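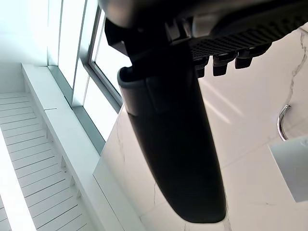 A gripper finger and its housing, with daylight from the window behind.

The kitchen cell at Fledcombe is looked after by Marjan Shahbazi and Ismail Farouk. Each working day begins with the fingers. They are wiped, checked for play at the housing and closed slowly on a test block. A finger is replaced after 172 hours of use, whether or not it shows wear.
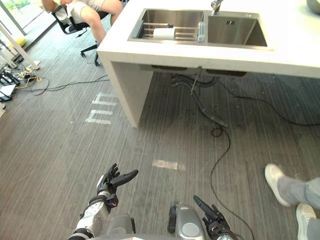
The sink counter at Fledcombe, with the robot's hands low over the carpet.

Cables are the second concern. Those on the floor are inspected along their full length before the arms are powered - a task of some 3 minutes. Any repair is entered in the cell log and signed by Mr. Farouk before work resumes.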